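About Losard

Losard is a small cooking school for adults. We teach knife work, plating and the running of a home kitchen, and we have been at it long enough to distrust most of what gets said about all three.

The school was started by Itzel Olvera and Jitendra Chauhan, who had both worked in catering and had both sat through too many evening classes where the teacher cooked and everyone else watched. Itzel still thinks most cooking demonstrations are theater. Jitendra is kinder about it, but he's the one who wrote the rule that a Losard teacher may not hold the knife for longer than five minutes in a session. We time it.

What we teach

There are two courses. Risora is the beginner course and covers cutting, prep order and cleaning as you go. Gagnon is the follow-up, mostly plating and cooking for guests. We are often asked for a third course on "kitchen confidence." We don't know what that would be. People who have cut up a few bags of onions tend to be fine.

Groups meet on Wednesday evenings in the main room and are kept small enough that everyone gets a board and a stretch of table. There is no certificate. Jitendra looked into having one accredited and came away unconvinced that anybody hiring a cook would read it.

The course fee is $68 a session with ingredients included. We used to sell it as part of a bundle with a knife set, and stopped after Amrit Després, our knife teacher, went through the set and said she would only keep the paring knife. Please bring a knife you already own. If it's dull she will tell you, and show you what to do about it.

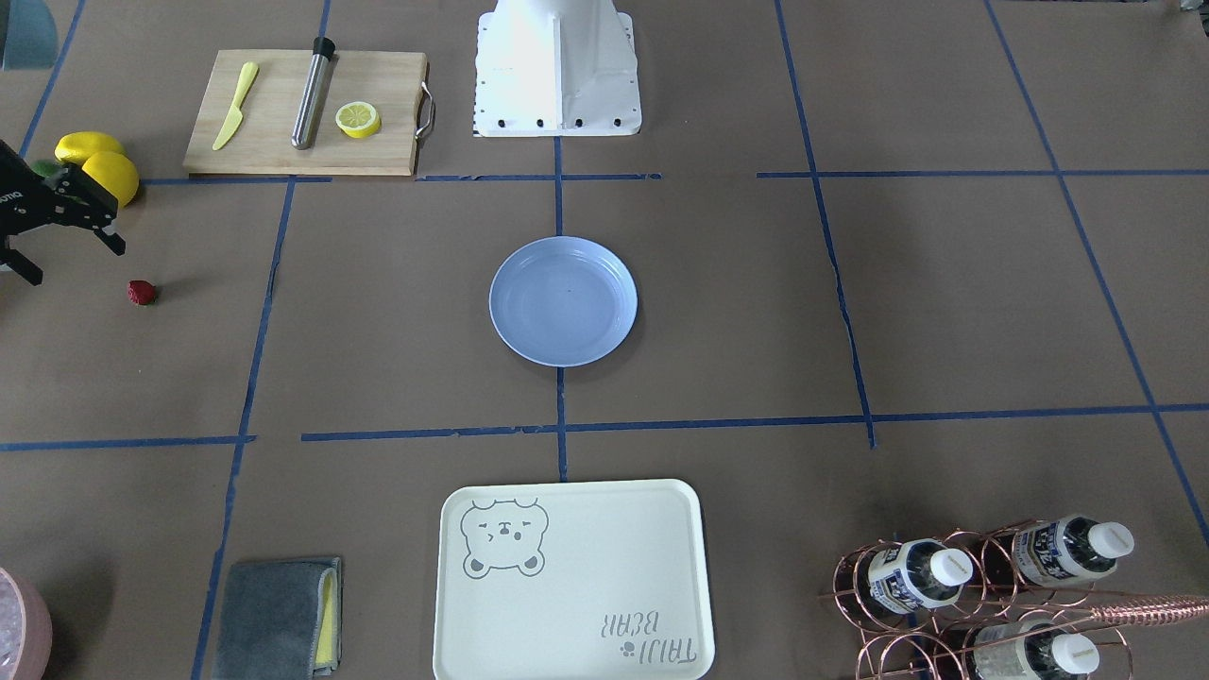 Station layout is where we have changed our minds most often. For a while we followed the usual advice — everything within arm's reach, bowls for everything, labels if you can bear them — and what we got was crowded tables and people reaching over blades. Now we cover the table in brown kraft paper and mark it off with blue painter's tape, and the plate gets a cell to itself. Our pale blue one is sitting in the middle with nothing on it, while the board, the yellow plastic knife and the lemon slice are kept off to one side. The tape lines wander a bit. Flynn Waaka, who runs the beginner course, was against the tape when it was suggested and says he's still only half persuaded, though he has admitted that he spends less of the evening asking people to move their things.

We are just as wary of gear. Every year someone sends us a gadget that promises to slice, core or zest in a single motion, and every year Amrit tries it and puts it in the cupboard. The cupboard is full. Plastic knives are one exception. They're good enough for soft fruit, and they let a nervous beginner practice where to put the other hand before we bring out the steel. A strawberry is better practice than it looks, by the way. Press too hard and you've made jam.

Who teaches here

Itzel Olvera plans the courses and teaches plating. She doesn't believe in garnish unless you're going to eat it.

Jitendra Chauhan handles prep and shopping, and answers the email, slowly.

Amrit Després teaches knives and sharpening.

Flynn Waaka runs Risora. He came to us as a student and complained so usefully that we hired him.

Ataahua Mahuika cooks with the Gagnon groups and is the person to talk to about allergies. Talk to her before you book, please, and don't leave it until you're at the table.

What we can't promise

You won't leave here a chef. You may not even be faster. Of the 28 people who answered our last questionnaire, most said their kitchens were tidier afterward, and we would treat that with some caution, as they filled it in while standing in front of us.

Booking

New groups are announced by email, and we take a break in December. Write to the Losard office with the course you want and tell us what you already cook at home. "Not much" is a perfectly good answer.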